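The Koretti Everyday Cap

I've been making caps for long enough now that I own far too many of them, and the Koretti is still the one I grab off the hook when I'm late for something. It's a plain baseball cap with a soft front, a curved brim and nothing written on it. I sell it in gray, navy and a faded green that I fought with the dye house over for most of a spring (worth it!).

The fabric is washed cotton twill. I tried a heavier canvas first and it looked great on the shelf, but after an hour in the sun my forehead was not happy. The twill is lighter and it gives a bit, so the cap feels like one you've already had for a summer or two. Inside there's a cotton sweatband, stitched flat all the way round, with no scratchy label at the back. I put the washing instructions on a little card instead, which you will lose, so they're also further down this page.

People always ask me about fit. The Koretti is a medium-low crown, so it sits down on your head without swallowing your ears. If you like a tall, stiff front you'll want the Tarar, my trucker style, and if you've got a small head or you're buying for a kid, have a look at the Desora, which is shallower and has a shorter brim. The strap on the Koretti is the same twill as the rest, with a metal slide buckle, and the loose end tucks away into a slot so it doesn't flap about when you're on a bike.

I keep the gray one going all year and it's the color I'd pick if you're only getting one. It hides dust, it goes with everything, and it doesn't show salt marks the way the navy does in July. The navy is the smarter of the two though, and the green has its own little fan club. 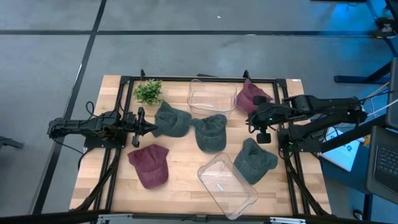 Washing and reshaping

Please don't put it in the dishwasher! I know there are videos. Fill a sink with cool water, add a small squirt of mild soap and let the cap sit in there for 30 minutes. Go over the sweatband with an old toothbrush, rinse until the water runs clear and press it in a towel without wringing. Then set it over a bowl or a rolled-up hand towel to dry, away from the radiator. The brim has a plastic insert, so it won't go mushy on you, but heat can warp it and I can't fix that.

A bit of color comes out of the green on the first wash, so do that one alone.

Price and shipping

The Koretti is $30, and orders over $70 ship free. Everything goes out from the Jivon workshop within 4 working days. I make them in runs of 1000 split across the three colors, and the green usually goes first. When a color is gone there's a wait for the next run, and you can leave your email on the order form and I'll write to you when it's back.

If it doesn't fit, send it back unworn and I'll swap it for another style or refund you, whichever you like. Just put a note in the box with your order number, please, I've had some very mysterious parcels.

We use cookies to remember your cart. Accept / Manage settings

Contact | Shipping & returns | © Jivon Caps | Back to top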